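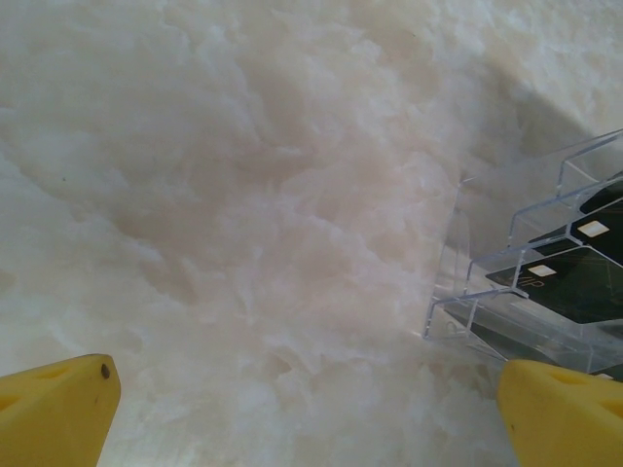
Trilley Workshop, May

Ticket 2055
Raised by: Leanne Rudd
Assigned to: Bijan Bakhtiari
Equipment: Ruvport bench arm, two-finger gripper (yellow printed fingers)
Status: Open, awaiting parts

Summary of fault
The arm is required to take one card at a time from a clear tiered holder and place it in a tray. On the white pile surface it stops short of the card or closes to one side of it. The same program runs correctly on the plain board. The member requests advice before any further changes are made to the fingers.

Conditions
The wrist camera view attached to this ticket has the holder at the right, just above the right finger, with the dark cards stepped back through the tiers. The gold VIP lettering can be made out on one card, slightly blurred. The fibres have gathered against the base of the holder and cover part of its lower edge on the left.

Entry 1 — L. Rudd
Ran 42 attempts on the pile surface with the standard settings. 18 ended with a card in the tray. The remainder were stopped by the arm itself or by hand. No damage to cards or holder.

Entry 2 — B. Bakhtiari
Please confirm which edge the locating routine is using. The routine was written for a solid box and looks for the lowest straight edge it can find. With a clear holder it may be taking a reflection along one of the seams, or the edge of the shadow behind the holder, as the edge of the card.

Entry 3 — L. Rudd
Confirmed from the saved overlays. The routine picks a different line on almost every run. On several runs it settled on the shadow.

Entry 4 — B. Bakhtiari
Two changes are advised, to be tested separately.
1. Set the routine to search for the small pale square on the card face and to work out the card position from that. The square is repeated on more than one card, so the search area must be limited to one tier at a time.
2. Move the bench lamp so that the shadow no longer falls behind the holder.
The finger opening is to be left at 74 mm until both tests are complete.

Entry 5 — L. Rudd
Change 1 made. The position found is now steady between runs. The holder still shifts on the pile when a finger touches it, and the second card of a run is then missed. Change 2 not yet tested; the lamp bracket is in use on the Nieminen lathe.

Entry 6 — B. Bakhtiari
Noted. A flat base plate is to be cut and fixed under the holder so that it does not depend on the pile for support. The drawing is in the Isa folder on the shared drive. Members are asked not to alter the height offset in the meantime, as the plate will raise the holder and the value must be measured again.

Outstanding
Base plate — B. Bakhtiari
Lamp test — L. Rudd, once the bracket is returned
Repeat of the full set of attempts with both changes in place — L. Rudd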